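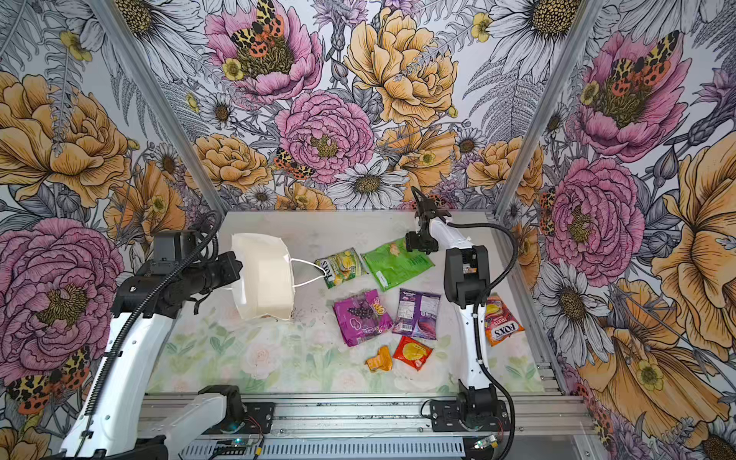 Appel à participation — atelier « Deux bras, un sachet »

Le club de robotique Edard ouvre une nouvelle session de son atelier de manipulation à deux bras. Nous cherchons 12 participants, débutants ou non, pour un projet collectif qui commence en janvier et se termine par une démonstration publique dans la salle Bandari.

Le projet

Il s'agit de programmer et de piloter une paire de bras pour ranger de petits articles du commerce : sachets de bonbons, emballages souples, masques en papier. Ces objets se plient, glissent et changent de forme dès qu'on les pince. Un cube en bois se saisit presque toujours de la même façon, un sachet froissé beaucoup moins. Le groupe travaillera sur trois exercices :

1. Saisir un objet souple posé à plat parmi d'autres et le déplacer sans entraîner ses voisins.
2. Remplir un sac en papier ouvert.
3. Passer un objet d'un bras à l'autre. Cet exercice est facultatif et dépendra de l'avancement du groupe.

Chaque équipe de trois dispose d'un créneau sur le poste. Le reste du temps est consacré au dépouillement des essais, au code et au câblage. Les participants tiennent un cahier de bord commun, en français, dans lequel chaque essai est noté, y compris ceux qui échouent. L'objectif fixé pour la session est de 300 essais documentés. La session précédente s'est arrêtée à 113, principalement par manque de créneaux le soir.

L'exercice du sac est celui qui demande le plus de préparation. Les doigts de la pince doivent entrer par l'ouverture sans accrocher le papier, et la place se réduit à mesure que les sachets s'accumulent.

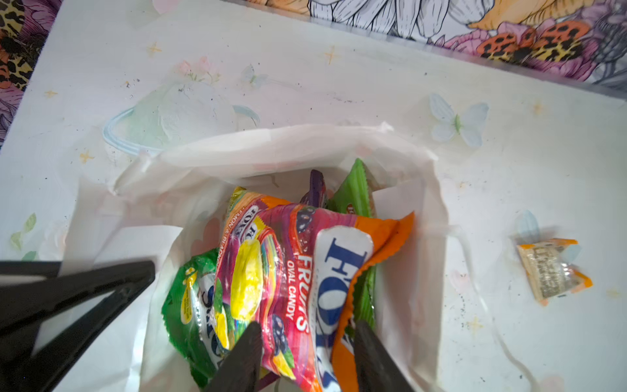

Les équipes auront donc à choisir un ordre de remplissage et à le justifier dans le cahier. Celles qui le souhaitent pourront aussi comparer plusieurs angles d'approche de la pince. Le code de départ, fourni par le club sous le nom de Zollance, comprend les commandes de base des deux bras et l'enregistrement des trajectoires. Il est en Python et chacun peut le modifier, à condition de garder une version qui fonctionne pour l'équipe suivante.

Qui peut participer

L'atelier est ouvert aux lycéens à partir de 16 ans, aux étudiants et aux adultes. Aucun diplôme n'est demandé. Il faut savoir lire un programme court et accepter de répéter le même geste de nombreuses fois dans une séance. Nous souhaitons former des équipes mélangées et recherchons en particulier :

— deux ou trois personnes à l'aise avec Python ;
— une personne ayant déjà fait un peu d'électronique (soudure, lecture d'un schéma) ;
— une personne prête à s'occuper du cahier de bord et des comptes rendus.

Les candidats mineurs joignent une autorisation parentale. Les anciens participants peuvent se représenter, mais la moitié des places est réservée à de nouveaux inscrits.

Organisation

Les séances ont lieu le mardi de 18 h à 20 h 30, à l'atelier Dalen, deuxième étage, porte de gauche. L'accès par l'ascenseur est possible sur demande. Deux samedis complets sont prévus en plus, à des dates que le groupe choisira lors de la première séance. Il est demandé de venir à toutes les séances ou de prévenir son équipe la veille.

La participation coûte 43 euros pour l'ensemble de la session, adhésion au club comprise. Le matériel reste sur place. Un ordinateur portable personnel est utile, et le club peut en prêter quelques-uns. Les cheveux longs doivent être attachés près des bras, et les écharpes laissées au vestiaire.

L'encadrement est assuré par Toshio Hamada, responsable des projets de manipulation du club, avec l'aide de deux anciens participants.

Candidature

Envoyez un message au secrétariat du club ou déposez une lettre à l'atelier Dalen avant le 23 décembre à midi. Indiquez votre âge, votre niveau en programmation, ce que vous avez déjà construit ou démonté, et si vous préférez le code, l'électronique ou le pilotage. Une demi-page suffit. Les candidatures à deux sont acceptées, les équipes étant toutefois composées par l'encadrant.

Les réponses partiront avant la première séance. Les personnes non retenues seront inscrites sur une liste d'attente et contactées en cas de désistement. Le règlement se fait à la première séance, par chèque ou en espèces.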